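Home | Features | Food | Travel | Archive

The Cork Cutters of Moya

By Imelda Belmonte

Last updated 7/10/21
Shares 1,387 | Comments 12

The road to Moya climbs between oaks whose trunks are red up to the height of a man's shoulders and gray above. The red is the new skin. In the summer the outer bark is taken away with an axe, and the tree must then wait many years before somebody touches it again.

Eusebio Miranda began to cut with his father when he was fourteen. He works in a pair, one man on each side of the tree, and they speak very little. "You listen to the axe," he told me. "If the sound is dull, the bark does not want to come, and you leave that tree."

I spent four days with his crew. They start before the light and they finish at lunch, when the heat makes the bark hold tight. The mule carries the planks down to the yard, where they are stacked in piles and left to the weather for half a year. In December, the buyers come.
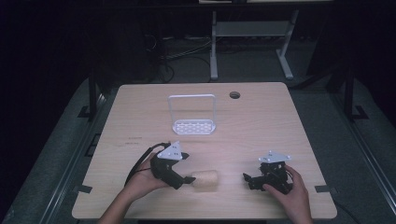

For a long time the buyers wanted only stoppers. When the screw cap arrived, the price fell and two of the three yards in the valley were closed. Kálmán Szekeres bought the last one with money from his family's mill, and his neighbors thought he was a fool. He now sells floor tiles, shoe soles and insulation under the name Mistano, and the stoppers are less than half of his business.

The forest is a different question. Moya counts 1,180 hectares of oak, and much of it is old. Young trees are eaten by the goats, and a farmer who plants today will not see good cork before he is past middle age. Miranda has planted anyway, on the north slope behind his house, with a wire fence around each tree.

His daughter studies in the city and comes home for the cutting. She has her own axe, with a shorter handle. On my last morning she was working on a low branch while her father held the ladder and told her, several times, to go slower.

Features | Next article | Back to top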